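Against the hidden gem

Every few weeks someone sends me a list of songs that "deserve more". More plays, more love, more ears, it varies. The lists are kindly meant and I open all of them, and I have come to think they do very little good, and that some of what they do is harm.

Take the word "underrated". It used to mean that a thing had been rated, by people who had heard it, and that they had got it wrong. Now it means that the number under the song is small. I was told in all seriousness last month that Clavow are the most underrated band in the country. Underrated by whom? They put out one record in July, on tape and as a download, and I would be surprised if 1000 people have been within earshot of it. The ones who have seem to like it a good deal. Clavow are rated very well indeed. They are simply not known, and being not known is a different trouble with a different cure.

I like the record, by the way. The second side drags and the singer should be talked out of the spoken bit, but the first four songs are as good as anything I bought last year.

The list-makers believe the cure is exposure. Put the song in front of people and the people will do the rest. I believed this myself for a long time, and for three years I ran a list of my own, 60 songs, changed on the first of the month, all of it from acts without a label. It had over 700 followers at its height. I was proud of that. Then I began asking the acts what it had done for them, and the answers were polite. A few more plays in the first week. One booking, in Ivham, which fell through. Adjei, who I had put at the top of the list twice running because I thought (and still think) that she writes better tunes than people who fill arenas, told me she'd had one message from a listener, and it was to ask what microphone she used.

So where did all that listening go? Into the washing-up, I suspect. A list of 60 songs is nearly four hours long. You don't sit down with it. You put it on while you do something else, and when a song ends another one starts, and unless you cross the room and look you never learn who it was. I did this with my own list. I had picked every song on it and I could still get through an evening with it playing and come away unable to name two of them. The radio had plenty wrong with it, but at least a person came on afterwards and said the name.
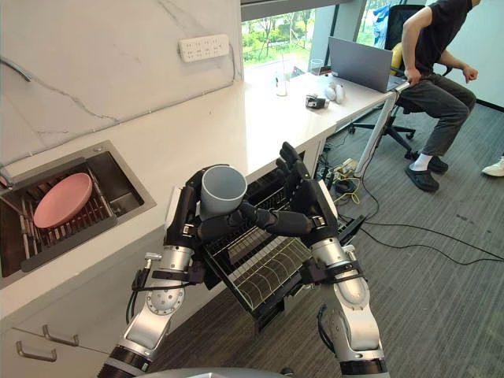 Neusa Xavier wrote to me after an earlier and ruder version of this piece to say that I was blaming the wrong people. Her point was that the listener owes nobody their full attention, that half the music she loves got into her through a wall or a car window, and that if a song only works when you sit facing it with your hands folded then it may not be much of a song. She found Grutden in just this way, on somebody's list, third play before she noticed it, and has since bought everything they've made. "You want people to love music the way you do your tax," she wrote. "Let them half hear it. Some of it will stick."

I have thought about this more than I wanted to. She's right about walls and car windows. I learned most of the songs I know by heart without meaning to. But they came through the wall again and again, the same dozen, because my sister had a dozen records and no money. That is how half-hearing works. It needs the song to come back. The lists are built so that it doesn't, with everything swapped out at the end of the month for a fresh crop of the overlooked, who get their four weeks and are then overlooked again. Neusa says Grutden needed three plays to reach her. Most lists would have dropped them after two.

And I'm wary of the story in general. There is always one. Every defence of the hidden gem list rests on a single listener who found a single band, and I don't doubt any of them, but I would like to hear from the other acts on the same list. When I asked mine, what I got was a few more plays and a question about a microphone.

There is something else I dislike, and it's harder to be fair about. The lists turn the unknown act into a good cause. We are asked to add the song "to support independent artists", as if it were a tin being rattled outside the shops. I don't know a musician who wants to be listened to out of kindness. It also makes it very hard to say that a song is dull. Plenty of songs by small acts are dull, in much the same share as songs by large ones, and a person who loves all 60 tracks on a list of strangers has either not played them or has stopped telling the truth. I certainly had. By the third year I was putting in things I'd have switched off in the car, and calling them "raw".

What would I have instead? I'm not sure I'm obliged to say, but I did try something. I closed the list. For a while I wrote to people about one record at a time, the same record for as long as it took, saying what I thought was good in it and what I thought was poor. My readership went from over 700 to a good deal less than that. Some of them wrote back to argue, which the followers of the list never had. Two of them went to see Adjei play and one thought she was flat all night. I was thrilled. Somebody had listened hard enough to be annoyed.

I can't claim it has made anyone's rent. It may be that nothing a person like me can write, in any shape, will make much odds to what a band earns, and that the list-makers and I are arguing over who gets to feel useful. I still open the lists when they come. There's one in my inbox now, dated February 2019, under the heading "1000 songs you slept on". I worked out how long it would take to play them all and then went and put on the Clavow tape, first side.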